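Course handout 2: Small-object sets for sorting and placing tasks
Early Childhood Materials and Environments
Prepared by Pranab Pramanik; revised in May by Marwan Sleiman

Scope

Covered in this handout: the selection, layout and upkeep of small-object sets used on a single table. Storage furniture and floor play are treated in a later unit. Students should read it before the practical session and bring the completed inventory sheet.

1. Terms

A set is the group of objects placed on the table for one task. A receptacle is any object in the set that can hold another object: a bowl, a tray, a box. A loose item is anything that can be picked up and put in or on a receptacle. The field is the part of the tabletop on which the set is laid out. The remainder is called the margin, and it should be kept free at the start of a task unless the task sheet says otherwise.

The same object can change roles. A block is a loose item in a sorting task and a support in a stacking task. Record the role on the inventory sheet, not only the name.

2. The table

A round top has no corners, so children (and observers) have no natural reference for "top left" or "near edge." Positions are therefore recorded relative to the receptacles. Write "behind the bowl" or "on the rim of the tray," and state once, at the head of the sheet, where the observer stood.

A white top gives good contrast for saturated colors and poor contrast for pale wood. Under strong overhead light two further effects appear. Printed faces look paler than they are, and translucent plastic throws a colored shadow that younger children sometimes reach for. Both should be noted if they affect the session. The recommended top for the course is 800 mm across. Smaller tops work, but the margin disappears quickly once a tray is added.

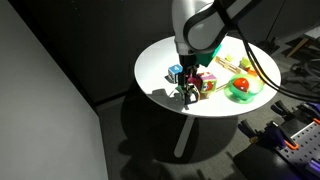

3. Choosing receptacles

Use two receptacles of clearly different form. The usual pairing is one round and deep, one rectangular and shallow. A translucent bowl lets the contents be checked from the side without leaning over the table. A slatted wooden tray gives a rim on which cubes can be perched, and this matters in section 5, where "in," "on" and "beside" are scored separately.

Avoid two receptacles of the same color. In the trials at the Stoyanova center the children treated matching bowls as interchangeable, and the placement scores could not be used.

4. Choosing loose items

Mix cubes and round items. Cubes stay where they are put; balls and toy fruit roll, and will settle against the lowest point of a bowl or against each other. Plain and printed cubes should both be present. A printed face gives the cube an orientation, so that a child may turn it as well as move it -- record this as a separate action.

Sizes should differ enough to be seen at a glance. The Lamlow kit and the Vendura kit are both acceptable for coursework. Do not combine them without checking the cubes against each other, as the edge lengths are close but unequal. No set used in this course exceeds 15 loose items.

Check every item with the small-parts gauge before use. Items that pass through the gauge are withdrawn, whatever the age of the group.

5. Recording a layout

A layout record is a statement of position at one moment. It contains no guesses about how an item got there. For each loose item give color, form, and relation to the nearest receptacle. Where an item touches two things, give both.
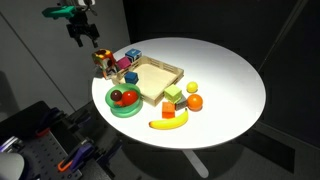 Figure 2. Round fruit in the bowl, tray interior empty, cubes at the tray rim and the table edge.

Common errors in student records:

Cubes on a rim entered as "in tray." The rim is scored as "on."
Fruit named with more certainty than the object allows. Write "red, round" if it could be a tomato or an apple.
The margin left out. An unused area is data and should be entered.

6. Upkeep

Wipe plastic items with a damp cloth and mild soap. Wooden trays are wiped only and never soaked; the slats lift at the joints. Leave all items out on a rack for 48 hours after a full wash before they go back in a closed box. Paper labels on cubes wear first at the corners. Replace the cube when the print can no longer be read from across the table.

7. For the practical

Each pair lays out one set, makes a layout record, and passes the record (without the set) to another pair, who rebuild it. Differences between the original and the rebuilt layout are listed on the Niltico form, side B. Hand in both sheets stapled, record on top.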